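# Phelan Hall jab clinic closing end of September, anyone else moved to Stancombe?

**marrowfat**

So I got the letter this morning, and I've now read it three times over my toast and I'm still cross.

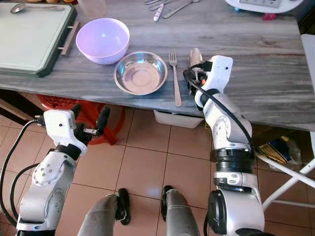
The gist is that the vaccination clinic at Phelan Hall shuts at the end of September and everyone on its list goes over to the health centre at Stancombe for the autumn boosters and flu. They say 3,251 people had a jab at Phelan last winter, so it's hardly as if the place stood idle! I walked there. Ten minutes, flat, bench halfway. Stancombe is the 39 bus and then the hill, and anyone who knows that hill knows what I think of it.

And booking is through Clista only, as far as I can make out. No phone number on the letter at all, I turned it over and looked. Has anybody else had one?

---

**tin_lizzie**

Yes, mine came yesterday, same wording. I'm not that bothered to be fair. Phelan Hall was freezing and the queue was always out of the door, last year I stood behind a man coughing into his scarf for half an hour, which rather defeats the object. Stancombe has a proper waiting room and you can park.

---

**marrowfat**

You can park if you've got a car, Lizzie!

---

**oldgoat_purnness**

Out here in Purnness we lost ours two years ago and there wasn't a peep from anyone in town, so forgive me if I don't weep. We've been going to Stancombe all that time. It's fine. The nurses are lovely and you're in and out. What isn't fine is the bus, I agree with you there, the last one back is 5 o'clock and if your appointment slips you're stuck.

There IS a phone line by the way. It's on the surgery website, bottom of the page under "other ways to book". I used it in spring for my second booster. Long wait, then a very nice girl.

---

**marrowfat**

Thank you, that's the first useful thing I've heard all day. And sorry about Purnness, I don't think I even knew. I'd have signed something.

---

**bex_on_the_landing**

I booked mine on Clista last night and it took me longer than doing my tax. It logged me out twice, then offered me a slot at 7.40 in the morning in a town I've never been to. You have to untick the box that says "nearest available" or it sends you all over the county. Once I'd done that Stancombe came up straight away, with loads of afternoons.

Also it asks if you want covid and flu together. I said yes, one in each arm. Last time I had them apart and felt rotten twice, so I'd sooner get it over with.

---

**spanner64**

I went the other way, had both together last year and was flat out on the sofa all the next day. Separate for me this time. Ask the nurse, they didn't mind either way when I asked.

On the closure, I think people are making a meal of it. The hall was only ever hired as an emergency thing back in the first year when they had us in lines with tape on the floor. It was never meant to be permanent. The health centre is a health centre. That's where jabs should be.

---

**marrowfat**

Nobody's saying it was a palace, Spanner. But "temporary" things get used by people, and then those people have got five years older and the hill hasn't got any shorter. My neighbour is 86 and she won't go. She's told me flat she won't. She went to Phelan every single time because she could get there on her own two feet with her trolley, and now she'll skip it, and she's exactly who they want to be jabbing.

---

**spanner64**

Fair enough, but then she should ask for a home visit. My mum had one. You ring the surgery and say housebound.

---

**bex_on_the_landing**

She's not housebound though, is she, if she's walking to the hall with a trolley. They were very strict about that with my dad. He could get to the corner shop so he was told no.

---

**tin_lizzie**

Bex is right, it's a silly gap. You're either fit enough for the hill or you can't leave the house, and there's a whole lot of people in between.

I don't mind giving a lift or two, marrowfat, if your neighbour would get in a car with a stranger. I'm going up there anyway for mine. Message me.

---

**marrowfat**

Oh Lizzie that's very kind, and I take back the parking remark. I'll knock on her door tonight and ask (she'll say no the first time, she always does, I'll ask again after she's had her tea).

---

**oldgoat_purnness**

If anyone wants to complain properly, the letter has a feedback address in the small print on the back. I'd go on about the bus more than the hall. They've given notice on the hall and they're not going to change that now. But a later 39 on clinic days is something somebody could sort out, and it'd help us lot as well.

The latest list size for Stancombe is 3,670 according to the notice up by the desk, and I can't see whether that's before or after they add all of you. If it's before, book early!

---

**spanner64**

I'd sign one about the bus.

---

**marrowfat**

Right, I'll write something about the bus and put it up here before I send it so you can all pull it to bits. Phone line first though. I'm number 5 in the queue and they're playing pan pipes.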